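Speaker notes: Heat treatment and distal taper in reproduction longswords
Sunita Ostrowski, Deller Forge
Wekanbridge Arms and Armor Study Day, 03/01/2024

Slide 1. Title
Wait for the door to close. Give name and shop. Questions at the end, except on terms. If a term is unclear, stop me.

Slide 2. Scope
Two-handed and hand-and-a-half blades only. No single-edged work, no rapiers. All blades discussed are monosteel, oil quenched, made in our shop or at Arboleda to our drawings. Pattern welding is a separate talk.

Slide 3. Why taper comes first
Distal taper is the loss of thickness from guard to point. It sets the balance and the stiffness before any fittings go on. Many reproductions are cut from flat bar and keep nearly the same thickness for most of the length. The usual fix is a heavier pommel. That moves the balance point back but adds mass, and the blade still feels slow in a change of direction.
Pass round blank A and blank B now. Tell people the edges are unground and the points are not.

Slide 4. Profile of taper
Straight taper is easy to grind and rarely matches surviving blades. Most of the originals I have handled lose thickness quickly in the first third, hold steady through the middle, then thin again near the point. On thrusting types the last section may thicken slightly where the ridge becomes more marked. Show the three curves. Leave the slide up long enough for people to copy them.

Slide 5. The quench
Thin sections cool faster than thick ones. A strongly tapered blade therefore goes into the oil with uneven demands along its length. Our warping problem was mostly here. From the April batch, 33 blades went in and 11 came out needing more than hand straightening. Most of the bends were in the last third of the blade.
Changes since then: normalize three times instead of once, leave more thickness at the point before the quench, finish the taper after tempering. Keep the blade cool while grinding. If the edge shows color, the temper is gone in that spot.
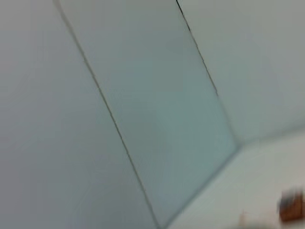
Slide 6. Tempering
We temper twice at about 300 degrees Celsius, two hours each time, with a cool to room temperature between cycles. Oven gauges drift. Check against a separate probe placed at blade height, because the top and bottom shelves do not agree. The Drostiteck controller holds well once it settles but overshoots on the first climb, so the blades go in after that.

Slide 7. Flex and set
Clamp at the tang shoulder, bend to a fixed block, release, check along a straightedge. Any set that remains is a fail. A blade that passes can still be too soft at the edge, so follow with a file test in several places. Do not use the flex test as a show for customers.

Slide 8. Fittings
Short slide. Fit the guard after final taper and straightening. Peen the tang hot, with the pommel cooled by a wet rag. Skip the grip section if the clock is past the half hour.

Slide 9. Questions
Likely ones: fuller depth, choice of steel, price. Drawings for the longer blade are on sheet 62 of the handout. Collect blanks A and B before people leave the room.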